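Service > Handbücher > Getränketechnik > Durchlaufpasteur Drundine > Kapitel 5

Seite drucken | Seite per E-Mail senden

5 Erstinbetriebnahme und Abfüllung

Dieses Kapitel beschreibt die Erstinbetriebnahme des Durchlaufpasteurs Drundine mit Bag-in-Box-Füller für Apfel-, Birnen- und Quittensaft. Für Beerensäfte mit Fruchtfleischanteil gilt Kapitel 6. Die Anlage muss nach Kapitel 4 aufgestellt, nivelliert und elektrisch angeschlossen sein.

5.1 Vorbereitung

1. Hauptschalter auf Stellung 0 drehen und gegen Wiedereinschalten sichern.
2. Transportsicherungen am Plattenpaket entfernen. Die Schrauben aufbewahren, sie werden bei einem Standortwechsel wieder benötigt.
3. Saugschlauch am Vorlaufbehälter anschließen. Der Schlauch darf nicht durchhängen.
4. Rücklaufleitung in den Vorlaufbehälter führen und mit der beiliegenden Klammer fixieren.
5. Heizkreis bis zur Markierung am Schauglas mit Trinkwasser füllen.

Hinweis: Enthärtetes Wasser ist zulässig, destilliertes Wasser nicht.

VORSICHT
Der Heizkreis steht im Betrieb unter Druck. Entlüftungsschraube nur bei abgekühlter Anlage öffnen.

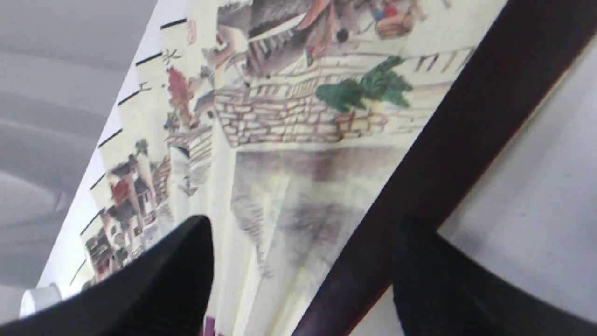

Die Etiketten für Karton und Flasche werden vor der ersten Abfüllung angelegt, denn der Füller übernimmt Charge und Mindesthaltbarkeitsdatum aus dem Etikettenspeicher. Das Schriftfeld liegt immer unten rechts und kann nicht verschoben werden. Die übrige Fläche steht für ein eigenes Motiv zur Verfügung. Flächige, ruhige Vorlagen druckt das Thermotransferwerk sauberer als Fotos. Eine Malerei mit Dorfhäusern in Grau, Braun und gedämpftem Rot auf hellem Cremegrund ist grundsätzlich geeignet; feine Linien wie die senkrechten Stäbe der Holzbalkone laufen bei zu hoher Druckwärme jedoch zu. In diesem Fall Druckwärme um eine Stufe senken und den Probedruck wiederholen.

5.2 Spülen und Anfahren

1. Vorlaufbehälter mit Trinkwasser füllen.
2. Hauptschalter auf Stellung I drehen. Das Bedienfeld zeigt nach dem Selbsttest »BEREIT«.
3. Programm »Spülen« wählen und starten. Die ersten 200 ml am Füllkopf auffangen und auf Späne oder Dichtungsreste prüfen. Bei Befund Siebkorb reinigen und Schritt 3 wiederholen.
4. Nach Programmende den Vorlaufbehälter vollständig entleeren.
5. Saft in den Vorlaufbehälter geben. Trubstoffe vorher absetzen lassen oder über das Vorfilter führen.
6. Solltemperatur nach Rezepturblatt eingeben und mit OK bestätigen.
7. Programm »Umlauf« starten. Die Anlage fördert den Saft so lange in den Vorlauf zurück, bis die Solltemperatur am Austritt stabil anliegt.

Hinweis: Die Durchsatzleistung beträgt bei klarem Apfelsaft fast 200 Liter pro Stunde. Trüber Saft und niedrige Zulauftemperatur verringern diesen Wert.

Erscheint die Meldung 208, liegt die Austrittstemperatur unter dem Sollwert. Der Füllkopf bleibt dann gesperrt. Die Sperre lässt sich am Bedienfeld nicht aufheben — sie löst sich erst, wenn der Sollwert wieder erreicht ist.
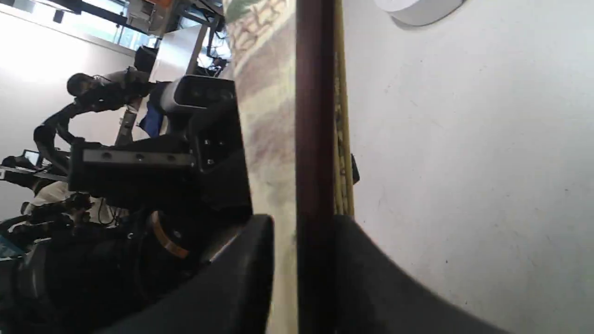

5.3 Abfüllen

1. Beutel mit dem Stutzen nach oben in die Aufnahme einhängen.
2. Verschluss abziehen und mit der Innenseite nach unten in die Ablage legen. Innenseite nicht berühren.
3. Füllkopf absenken und Füllmenge bestätigen.
4. Nach dem Signalton Verschluss sofort aufdrücken, bis er hörbar einrastet.
5. Beutel flach ablegen und einmal wenden.
6. Beutel nach dem Abkühlen in den Karton einsetzen. Auskühlzeit laut Rezepturblatt einhalten, sonst weicht der Kartonboden auf.

VORSICHT
Verbrühungsgefahr. Beim Abfüllen Schutzhandschuhe und Schürze tragen. Gefüllte Beutel nicht am Stutzen anheben.

Nicht korrekt verschlossene Beutel dürfen nicht erneut erhitzt werden. Inhalt verwerfen oder am selben Tag verbrauchen.

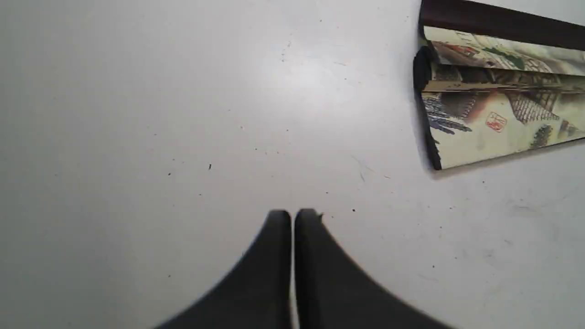 Dumisani Pretorius
Technische Dokumentation

5.4 Abfahren und Reinigung

Nach der letzten Charge wird der Restsaft mit Trinkwasser aus dem Plattenpaket verdrängt. Den Übergang von Saft zu Wasser am Schauglas beobachten und den Füllkopf rechtzeitig schließen. Danach Programm »Reinigung« mit dem Mittel nach Anhang B starten. Das Programm besteht aus 2 Durchgängen und darf zwischen diesen nicht abgebrochen werden. Bei einem Stromausfall beginnt die Steuerung wieder mit dem ersten Durchgang.

Dichtung am Füllkopf abnehmen, von Hand reinigen und trocken lagern. Bei Stillstand über den Winter zusätzlich den Heizkreis entleeren. Anlagen, die erst im August wieder anlaufen, sind vor der Saison erneut nach 5.2 zu spülen.

Stand: 2020-02-19

Kontakt | Impressum | © Tinberg Getränketechnik | Nach oben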